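To: equipment-planning list
Subject: Re: Two-arm unit for the unpacking room, next year's budget

> We have had the Kikham quote since November and I would like to get the
> line item in before the price changes. It covers the base unit with both
> arms, a set of spare fingers and 10 hours of on-site setup. Clenport
> came in lower but without the spares. My feeling is that we have talked
> about this long enough. The work is simple: pick up the packing bags,
> flatten the cardboard, put both where they belong. A two-arm machine
> should manage that on the evening shift with one person looking in now
> and then. Can everyone reply with objections or a yes?

Objections, then, and I'll try to keep them short.

"The work is simple" is the sentence I'd strike from the request. It is simple for us. A plastic bag has no fixed shape, it folds over on itself, and when it's in a pile with others just like it I'm not sure I could always tell you where one stops and the next starts. Kikham's own sheet rates the grippers on boxes and bottles. I read it twice and found no figure for film or bags of any kind. Clenport's sheet does mention "flexible goods" – with a footnote that sends you to their sales office.

Second, the hours. The quote has 10 hours of setup and then nothing. When we bought the strapping machine for Zusstead we planned on 4 days of disruption and lost most of a month. I don't see why two arms and all the cabling would go easier than one machine with a single moving head. If setup runs over, whose budget does that come from? It isn't in the draft.

Third, the person "looking in now and then." Put a number on it. If someone has to come over every time a bag gets dropped or snagged, we've bought an expensive way to keep that person from doing their own job. Boonyarit ran a trial last year and logged 49 stops over 200 bags. They thought that was good. Maybe it is, for a lab.

Also missing from the draft, in no special order:

- replacement fingers after the first set wears out
- a service contract, or a clear statement that we're going without
- floor space, including where the cables run
- what we do with it if the vendor changes the packing

I'm not a no. I'd vote for a rental with a fixed end date, on our own bags and our own floor, with the stops written down by whoever is on shift. Kikham says they don't rent. Clenport does, for around a tenth of the purchase price per month, and I'd rather spend that and find out.

What I won't sign is the full amount on the strength of a demo video with bottles in it.

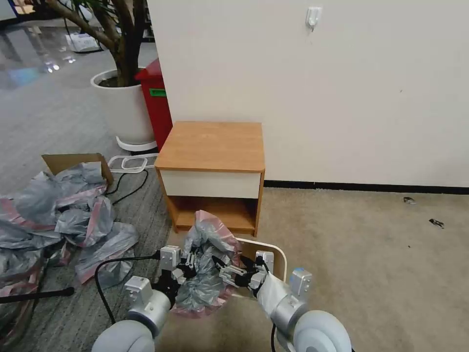

If the rental goes ahead, I'd want bags and cardboard counted separately in the log. They're different jobs, and one average for both will hide whichever is going badly. I can draft the log sheet before the budget call if somebody sends me the current shift times.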